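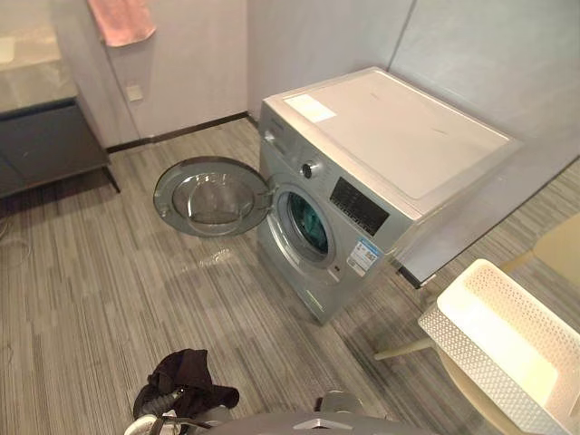

Page last changed: 5th July

Thread: laundry task, student robotics project, summer term. Posting the notes here so the rest of the club can find them. Task is floor to drum. Garment starts on the carpet, ends inside the front loader, arm clear of the door.

Start state for this set: door fully open, dark garment crumpled in front of the machine, a white item tucked partly under it. The gripper comes in from the bottom of the frame. Basket stays up on its seat to the right and is not part of the task yet.

Dark on striped carpet is the hard case for our segmentation. The carpet tiles run gray and brown on a diagonal, and the mask likes to follow a stripe out of the garment. Kalkidan Araya retrained with stripe crops added. Mask edges are better on the black item. No change on the white one.

Grasp planner: we stopped looking for sleeves and collars. It picks the highest point of the pile, closes, lifts, and checks load on the wrist. If the load reads zero it shifts 2 cm and tries again. After 3 tries it backs off and takes a new depth image.

Depth on the door is bad. The glass bowl returns either nothing or the floor behind it. Sun-ja Moon put a fixed keep-out volume around the open door, fitted from the outer ring, which the camera reads fine. Planner treats the whole bowl as solid. Costs us some reach on the left side.

Keep-out margin was 100 mm at first and the arm could not find a path to the drum at all from the low start pose. Cut it in half and paths came back. If you change the margin, write it in the run log. Two of last week's runs are useless without it.

Release: opening the gripper at the door seal drops half the garment back over the lip. Current rule is to push past the seal, then open, then retract straight. The retract has to be slow or fabric comes back out with the fingers.

Two items together is still unsolved. If the gripper takes both, the wrist load looks like one heavy item and the code carries on. Fine for laundry, bad for scoring, as Demissie rules want items moved one at a time. Kiros Negash is trying a second image after lift.

Data so far: 280 runs logged, more than half of them with the pile left of center. We need right-side starts. Please stop putting the garment where the arm already does well.

Open items before the October demo: door starting half open, stripe leak on the mask, cable slack at the elbow. Vasilis Krasniqi has the elbow. The other two are free, reply with your name if you want one.

Log format changed. Old files still load, but the margin field comes in blank. Fill it by hand from the notebook in the Orberg cabinet.

Contact: Mandier Robotics Club, student projects page | © Mandier Robotics Club | Back to top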